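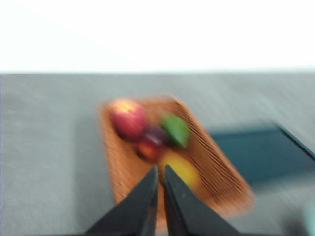
When does the seed library open for the season? The doors open the morning after the spring swap, and members can borrow from the drawers from then until the first hard frost.

Derkis Seed Library
Minutes of the spring general meeting
Apr 29, 2023

Print this page | E-mail this page

Maya Obeidat chaired and also took the notes, so please blame her for any spelling of bean names. The meeting began a little late while more chairs were carried down from upstairs (a very nice problem to have!).

Minutes of the December meeting

Read and accepted with one fix. The squash that did so well on the Sultard Road plots was entered as a butternut. It was a buttercup. The grower would like this known.

The drawers

We now hold 3097 packets, up by 507 on the last count, and the increase is nearly all seed that members grew and cleaned themselves. This got a round of applause, and it deserved one. The biggest gains are in beans, lettuce and calendula. We are still thin on carrots, parsnips and anything else that takes two years to make seed, and we have no leeks whatsoever. If you have the space to leave a row of leeks standing through next winter, please tell the desk and we will put your name on the chart.

The old card catalog is going to stay. There was a long and lively talk about moving everything to a spreadsheet, and in the end we agreed to do both: the spreadsheet for searching, the cards for the growing notes, which people love to read standing up with their coats on. One card for a runner bean has notes in five different hands and a pressed flower taped to the back.

Germination tests

The winter tests were done on damp paper towels, 20 seeds to a towel, and the results were better than anyone expected. Tomatoes hardly failed at all, even the older jars. Onion seed from two summers ago was very poor and has been pulled. Peppers were slow, but most of them came up once the tray was moved on top of the refrigerator, so those packets stay in and will carry a sticker that says "keep warm."

A member asked if we should test lettuce again in midsummer. Yes, and she has kindly agreed to do it. Lettuce does not like to sprout in heat, so she will run one set in a cool basement and another in her kitchen and bring both sets of numbers to the next meeting. We can't wait to see them.

Saving seed from squash

This took up most of the hour and was the best part of the evening. Two members had saved seed from pumpkins grown next to zucchini and got, in their words, a doorstop. A good explanation followed of which squashes cross with which, with a drawing on the back of a flyer. The short version for the record:

Pumpkins, zucchini, acorn and delicata are mostly the same species and will cross freely.
Buttercup, hubbard and kabocha belong to another species.
Butternut is a third, and is safe beside either of the others for our purposes.

Anyone who wants true seed from a crowded garden should tape the blossoms shut the evening before they open, pollinate by hand early the next day, tape them again and tie a bit of yarn around the stem. We will hold a morning session on this in the Drunov Street garden when the first female flowers show. Bring masking tape. Coffee will be made.

It was also agreed that squash seed returned to the library must say on the packet whether it was hand pollinated. Open-pollinated packets are still welcome and will go in the drawer marked "surprises," which was the most borrowed drawer last year by a wide margin.

The Garg tomato

For newer members: this is the big pink slicer that came to us in a envelope marked only "Garg, good." We have grown it from that one envelope ever since, and it is wonderful. Three growers will plant it this year at three separate sites so that one bad storm can't wipe it out. All three are asked to save from at least six plants and to write down the date of the first ripe fruit. A taste table was proposed for late summer and passed with no votes against and a good deal of cheering.

Money

The balance is healthy. Coin envelopes have gone up in price, and we will buy one large box in place of several small ones. The suggested gift at the swap stays at $2 a head, and no one will be turned away.

Other business

The label printer is jammed again. Pencil works fine.
Please stop returning seed in sandwich bags. It goes moldy. Paper only, and let it dry for two full weeks first.
The school garden asked for sunflowers and will get a whole jar.
A blue scarf was left behind in December and is still on the hook.

The meeting closed with people trading seedlings in the hallway. Notes by M. Obeidat.

Related items
Minutes of the December meeting
How to clean tomato seed in a jar
What we need most: leeks, carrots, parsnips
Drunov Street garden: directions and parking
Borrowing rules for new members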